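Gripper notebook, Zadstead office, January
Pads, lenses and the backpack task, morning into afternoon
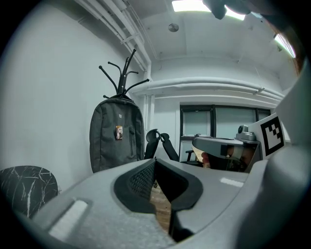

View from one hand unit, backpack on the rack, second unit with its marker on the right.

Started 9:30, coffee first. Plan for the day was to settle the fingertip question before Mareike goes back to Allotden with her half of the kit, and also to get a feel for whether the wide lens is worth all the trouble it gives us in calibration. Got through most of the first and a bit of the second, so not bad!

Pads. We have two sets on the go. The Fudent ones are the soft black ones with a rim, and the Kleinschmidt ones are the stiffer ones that came with the spare fingers (I keep wanting to call them the old ones, but they arrived later, so I'll try to stop). Task was dead simple: take the backpack by the top loop, lift it off the rack, carry it to the chair, set it down, then put it back. Both units in play, one lifting and one steadying. I did all the runs myself so the operator stays the same, and Mareike kept the tally and told me off when I cheated with my elbow.

Did 30 runs on each set. A run is a fail if the bag slips out of the fingers, or if I have to regrip more than once.

Fudent: 5 fails
Kleinschmidt: 10 fails

I was honestly expecting it to go the other way, because the stiff pads feel so much more positive when you squeeze them. Where they lose is on anything folded. The strap bunches up, the pad only touches the high spots, and then the whole lot slides out sideways. The soft ones sort of swallow the fold. Three of the Fudent fails were me coming in too steep and pinching nothing but the edge of the loop, so there's practice in that number as well as rubber.

Where the stiff pads are better: the zipper pull. Tried it a few times with each, no proper tally, and with the soft ones I kept losing the pull as soon as I put any sideways load on it. With the Kleinschmidts I could get hold and keep hold. If we end up doing bag opening as a separate task, I'd swap pads for it. Kedir thinks we should pick one set and live with it, and he's probably right from the data side, but I'd like that argument in person and not over chat.

Lens. The good bit about going wide is that I never lost the rack, even right at the end of the reach, and the other unit's marker is in view for a lot of the motion. With the narrower lens last month we were forever losing one unit from the other one's view and having to stitch the relative pose back together afterward. Mareike pulled the logs over lunch and the other unit's marker was found in 88 percent of the images across the Fudent runs. She hasn't done the Kleinschmidt runs yet. I'd be surprised if they're very different, the pads shouldn't matter for that, but we'll see.

The bad bit is the edges. Everything bends out there, and the housing takes up a big chunk of the bottom half, so what's left over for the actual task is smaller than you'd think from the spec. When the marker drifts toward the edge, the corner fit gets sloppy. I want to try tilting the camera up a few degrees. We'd give away some of the housing, which we don't need, but I don't want to give away the fingertips, which we very much do. There's a bit of room to play with before that happens — I think. Needs a printed wedge, and the printer is tied up until tomorrow.

Ceiling lights: tried with both on, then one off. With both on, exposure jumps whenever I tip the unit back to reach the top of the rack, and for a moment everything lower down goes dark. Locking exposure fixed it. Colour looks a little flat but I can live with flat. Note to self, the lock does NOT survive a restart of the recorder, you have to set it again every time. Found that out after lunch and had to redo four runs (already replaced in the tally above, so the totals are good).

Weight. My right wrist was sore by run 40 or so. Mareike reckons it's the way I hold it, thumb too high. She had a go with her grip and did look a lot more relaxed, but she only did a handful. Would be good to have her do a full set before we say anything about comfort, and Kedir too, his hands are much bigger than mine.

Also had a trigger sticking on the left unit from mid-morning. Took the cover off, found a bit of fluff in the slide, cleaned it out, fine since. Worth a look before every session now that we're working with fabric.

To do:
Print the wedge, start with the smallest tilt
Kleinschmidt marker numbers (Mareike)
Exposure lock into the startup script so I can't forget it
Ask Kedir about pads, one set or two
Order more of the Fudent pads, the rim on one is starting to lift
Full set of runs with somebody else's hands

Packed up at 4:15. Both units on charge, pads bagged and labelled in the top drawer.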